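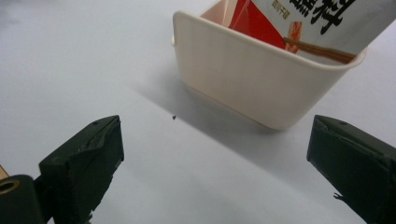
Minutes, December general meeting, Pluken Players' Club

Present: 22 members, plus Dorottya Tóth in the chair. Apologies received from Bognár House, whose entire table is apparently still stuck on the last boss.

1. Previous minutes
Approved without changes. One member asked that "lengthy complaint" be altered to "remarks." Declined.

2. Winter tournament: Bammont
The main event will be Bammont, two-player co-op, standard difficulty. A motion to play on Nightmare was put forward by the same four people as last year and failed by the same margin. Rounds will last 45 minutes. Pausing to look up a map counts as playing time. Pausing to argue about the map also counts.

Teams must be in by the end of the month. Anyone without a partner will be given one and is asked to be gracious about it.

3. The Jakitz patch
Long discussion. The new patch has moved the grappling hook from the second chapter to the fifth and wiped custom button layouts. Opinion ran from "ruined" to "didn't notice." Dorottya reminded the room that we do not make the game and can't put the hook back. It was agreed that club saves stay on the old version until the tournament is over, and that automatic updates be switched off on both consoles. They were supposed to be off already — see minutes for the last two meetings.

4. Controllers
Three have stick drift. One of these drifts only to the left and has found a loyal user in racing games, so it stays. The other two will be replaced. Spending of up to $80 approved.

5. Lending shelf
Members may borrow one game at a time. A case returned without its disc is not a returned game. The member concerned knows this now.

6. Speedrun night
Moved to 7:30 p.m. so that people with jobs can watch. Runs over 45 minutes need to be cleared with the chair first, following the incident with the fishing quest.

7. Any other business
Request for a quieter room during story games. Noted, loudly. A proposal to rename the club got 10 votes and no suggested name, and was held over.

Meeting closed at 9:10 p.m. Next meeting after the tournament, or whenever the final ends.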